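サイト内検索 キーワードを入力 検索

フラットキャルトン管理組合 第2回定例会 議事メモ
2021年11月21日 集会室
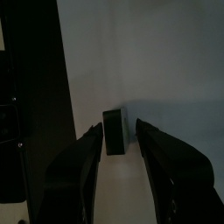

黒い小型の箱状のもの(縦長)

1.駐輪場
・登録シールの更新、7月配布分で未返却がまだある。再度掲示。
・203号室前の共用廊下に自転車、通行の妨げとの声。投函で注意、それでも動かなければ次回協議。
・ラックの増設は見送り。場所がない。

2.清掃業者
・現行のFullentから見積り再提出。月200円の値上げ、床ワックスは別料金。
・Denachにも見積り依頼中、まだ来ず。届いてから比較すること になった。
・排水溝の落ち葉、先週から詰まり気味。早めにやってほしいとの意見あり。

3.植栽
・東側の生垣、剪定はQureshi造園に依頼ずみ。日程は未定、決まりしだい掲示板へ。
・花壇の球根代 1,316円、承認。レシートは会計ファイルに綴じた。
・水やり当番表、冬のあいだは休み。ホースは片付けておくこと。

4.ごみ置場
・ネットの破れ。補修で済ますか買い替えか意見割れる。とりあえず補修。
・段ボールの日に雨だと回収されず残る件、市に問い合わせる。
・分別表が古い。新しいのをに貼り替え。

5.その他
・集会室の鍵、使用後は必ずもとの箱へ。先月も戻ってなかった。
・暖房は最後の人が消す。
・年末の夜回りは今年もなし。
・エントランスの電球、1か所切れ。在庫あり、交換する。

次回の日程は掲示にて。議題の追加は集会室前の用紙に記入のこと。

以上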